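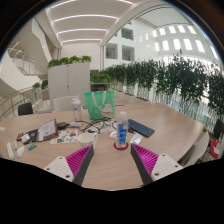
Bevmont Tabletop Grasps: Data Card

Maintainers: Sadia Ghauri, Thomas Carbone
Contact for corrections: Marlene Holanda

Summary

Bevmont compares two finger pads, Dusta and Guerra, on the same hand-held gripper. The operator holds the tool and closes the fingers on everyday items on a conference table. The Dusta pad is magenta with dense ridges. The Guerra pad is smooth.

Contents

600 episodes at release. 500 are for training and the rest are held out. Each episode is one grasp attempt and carries a pad label, an object label and an outcome (held, slipped, missed).

Objects

Paper cup, plastic bottles, computer mouse, USB stick, compact keyboard, tote bag. Items stay where the operator finds them — the table is not cleared between episodes.

Image notes

The lower part of the view is covered by a black mask with a curved upper border. Do not crop it out; the finger bases sit close to it and the Idov loader expects full images.

Known issues

Outcome labels were entered by hand. Rania Haddadin rechecked 115 of them in April and changed 2, both from "held" to "slipped".
Bright skylights can wash out clear plastic.
Pad wear is not logged.

Changes

Guerra episodes relabeled after a naming error in the first upload. Fix by Aparecida Brito.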